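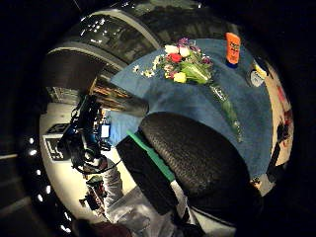
Flowers and glass bottle on the blue table, seen from the hand-held gripper.

GOSTIK PROJECT — MANIPULATION METHODS GROUP
Minutes of the project meeting held 29 November 2019, Midtbø laboratory, upstairs meeting room

Present: project lead (chair), data collection lead, two operators, learning and software, hardware technician, graduate student (minutes)
By phone: Drirnari representative, for items 3 to 6
Apologies: statistics advisor

1. Minutes of the previous meeting

Accepted with one correction. Under "Calibration" the minutes said the hand-held units were to be calibrated weekly. The agreed wording was "at the start of each collection day and after any drop". The minutes have been changed on the shared drive.

Actions carried over:
- Written procedure for wiping the lens: done, taped inside the equipment cupboard.
- Replacement finger pads: ordered, not yet arrived.
- Storage quote: received, see item 6.

2. Flower task, collection method

The data collection lead went over how the flower task is being recorded. The operator works with the hand-held gripper at the blue table and puts flowers into a glass bottle. All training data for this task comes from the hand-held unit. The fixed arm is used for testing only.

There was some discussion of what counts as the start of a demonstration. One operator has been starting the recording with the gripper already over the flowers, the other from beside the table. Learning and software said the difference shows up clearly when the two sets are trained separately: the model from the first set hesitates if the arm begins far from the flowers. Agreed that every demonstration starts with the gripper clear of the table edge and the whole bunch in view.

The operators asked whether the flowers should be spread out beforehand. At present they are dropped in a loose bunch and left how they fall. The chair wants it kept that way. Stems that overlap are the part of the task we are trying to learn, and laying them out in a row would give us the easy version again, which was covered in the first round.

The wide lens was raised again. It takes in a good deal of the room as well as the table, and people walking past end up in the recordings. The graduate student tested cropping the view to a square over the table. Training was quicker, but the arm lost the bottle more often when it reached for flowers on the far side. Decision: keep the full circular view for now. Cropping can be looked at again once we have more data from the second bench.

The operators also noted that their own hand is in view for most of every recording. The hardware technician has drawn up a shroud that would hide it. Learning and software would like to try masking in software before anything gets made, as a shroud adds weight at the front and the unit is already tiring to hold by the end of the morning. The operators agreed strongly about the weight.

3. Results from the fixed arm

Drirnari representative joined by phone.

Learning and software presented the tests run with the current model, trained with the Gokska package. Each condition had 24 runs. A run counts as a success if the flowers called for are in the bottle and the bottle is standing when the arm lets go.

Single tulip, bottle upright at start: 23 successes.
Mixed bunch, bottle upright at start: 18 successes.
Mixed bunch, bottle lying on its side at start: 2 successes.

The single tulip result was in line with what people expected. The one failure was a stem caught between the finger and the mount, and the technician does not think it will come back once the new pads are on.

The mixed bunch runs took up most of the discussion. The failures were nearly all daisies. The stems are thin and the gripper either picks up several together or closes on leaves. Tulips gave little trouble even in a bunch. The Drirnari representative asked whether the daisies could be left out of the headline figure. The chair said no, the task was described in the plan as mixed flowers and it will be reported that way, with a breakdown by flower underneath.

For the bottle on its side, the arm has to pick up the bottle, stand it, and then go back for the flowers. It usually gets hold of the bottle. Where it goes wrong is the letting go: it opens while the base is still tilted and the bottle falls over again, often into the flowers. After that it does not recover. Learning and software looked through the demonstrations and found that operators lean the bottle down with a small turn of the wrist at the end, very quickly, and the recording may be too coarse in time to catch it well.

The second operator pointed out that clear glass is also hard to see on the screen, and that she checks by feel through the handle whether the base is flat. The arm has no way of doing this at present. Noted as probably the most useful remark of the meeting, and to go in the write-up as a limitation of the method.

Three possible changes were put forward:
(a) Ask operators to set the bottle down slowly, with a clear pause before opening the gripper.
(b) Record at a higher rate for the bottle part only.
(c) Add a contact signal from the fingers, both on the hand-held unit and on the arm.

Agreed to do (a) straight away since it costs nothing. (b) needs a check on whether Gokska will take recordings with mixed rates. (c) is a hardware job and goes to the technician for an estimate, no commitment yet.

The statistics advisor had sent a note ahead of the meeting. The note says the number of runs is fine for showing that the three conditions differ, but too small to compare two versions of a model that are close together. If we want to claim that slow placing helps, the lying-down condition should be run again in full for both versions, on the same days and with the same flowers. Accepted.

4. Flowers and other objects

The flowers have been handled a great deal and some petals are creased. Drirnari asked if this matters for the results. Learning and software does not think so but has not tested it. Agreed to photograph each bunch at the start of a collection day — a phone picture is enough — and put the picture in the day's folder.

A longer discussion on objects left on the table. The bottles and containers at the back of the blue table were put out for a different task. The question was whether to clear them for the flower recordings. The data collection lead prefers to leave things out and move them between demonstrations, so that the model does not depend on a clean table. The technician would like anything with liquid in it kept off the table altogether. Agreed that objects stay but only empty ones, lids on, and that they are moved after every batch.

The spare glass bottle has a chip in the lip. It is not to be used. A padded tray has been found for the glass.

5. Floor space and safety

Cables and cases are still ending up on the floor beside the collection table. The technician asked for one side to be kept clear so that the operator can step back without looking. Tape will be put down. Cases go under the bench by the door when not in use.

Operators are to keep gloves on for any work with glass. One operator said the textured gloves are fine for grip but warm, and asked for a thinner pair to try. Approved, out of the consumables budget.

No incidents to report since the last meeting.

6. Data storage and sharing

The storage quote is higher than hoped. Most of the cost is for raw video. Options were to keep raw video for the flower task only, or to compress everything after checking. Drirnari reminded the group that under the agreement they receive the processed recordings and do not need the raw files.

Decision: keep raw video until the results are written up, then compress. The chair will ask for a shorter storage term on that basis.

The Drirnari representative asked about faces in the recordings. At present everyone who works in the room has signed the consent form. Visitors have not. Until faces can be blurred automatically, recording stops when a visitor comes in, and the sign on the door is to be turned to "Recording" before a session begins. This had been forgotten on a few occasions.

Drirnari representative left the call.

7. Write-up

The chair wants a first draft of the methods section before the break. It should describe the hand-held collection in enough detail for another lab to repeat it, including starting position, how the flowers are dropped, and what the operator is told. The graduate student has an outline. Learning and software will supply the results table as given in item 3, without rounding to percentages.

There was disagreement over the title. One view was that it should mention flowers, the other that it should be about loose bunches of thin objects in general. Left open.

8. Other business

The colour of the table was queried. One member wondered if the blue makes the flowers too easy to pick out. A plain grey cover is available from the old bench. To be tried for one batch, low priority.

The booking sheet for the collection area is not being filled in. Please fill it in.

9. Actions

Data collection lead: rewrite operator instructions (starting position, slow placing of bottle, pause before release).
Operators: start new batch under the revised instructions; phone picture of flowers each day.
Learning and software: check mixed recording rates in Gokska; try masking the hand; results table.
Hardware technician: fit pads when they arrive; estimate for contact signal; floor tape; dispose of chipped bottle.
Graduate student: methods draft; circulate these minutes.
Chair: storage term; reply to statistics advisor; order thinner gloves.

10. Next meeting

February, date to be set once the arm has been booked for the repeat runs. The repeat of the lying-down condition will be the main item.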